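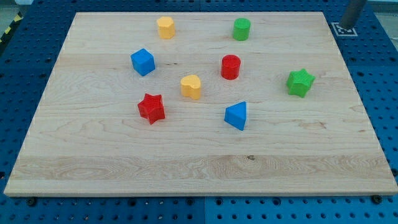

Can a machine tidy up small parts in a shop or a kids' room yet?

Mostly it can, if the parts are hard, don't overlap and sit on a flat surface under steady light. Mix in soft things, clutter or a drawer that sticks, and a person is still faster and a lot less annoying to work with.

3.2 Sorting as a stand-in for chores

I went back and forth on what to test first. My coauthor Gwawr Mostyn wanted dishes right away (she has strong feelings about dishes), and I wanted something we could reset in a few seconds without mopping the floor. Sorting won. If you think about it, a huge share of the boring work at home and on the shop floor is just picking up a small thing, figuring out what it is and putting it where its friends are. Toys into bins, screws into trays, forks into the fork slot!

So our starting task is blocks on a wooden board (Figure 1). Color and shape are mixed on purpose. There's a red star and a green star, a red cylinder and a green cylinder, so "put the stars together" and "put the red ones together" pull the same block in different directions. We gave every instruction in plain words, the way you'd say it to a teenager, and we never told the system which rule was coming next.

Figure 1. Colored blocks on the wooden board before a sorting trial. The board sits on a perforated blue work surface.

We ran two controllers. Dodik is the older one and plans each grasp from a shape model. Turnum learns from demonstrations and doesn't have any shape model at all. Both got the same 6 instructions, and each instruction was repeated with 4 different layouts. A trial ended when the last block was placed or when I gave up and hit stop, which I did more than I'd like to admit.

Color rules went fine for both. Shape rules were where I started talking to the screen. Dodik was happy with cylinders and cubes but kept closing on the stars across two points, and then the block would twist on the way up. Turnum handled the stars nicely and then got weirdly shy around the heart, hovering over it and backing off. We allowed 3 tries per block before calling it a miss, and the heart used up most of those. Section 4 has the full table, along with the dish trials Gwawr finally talked me into.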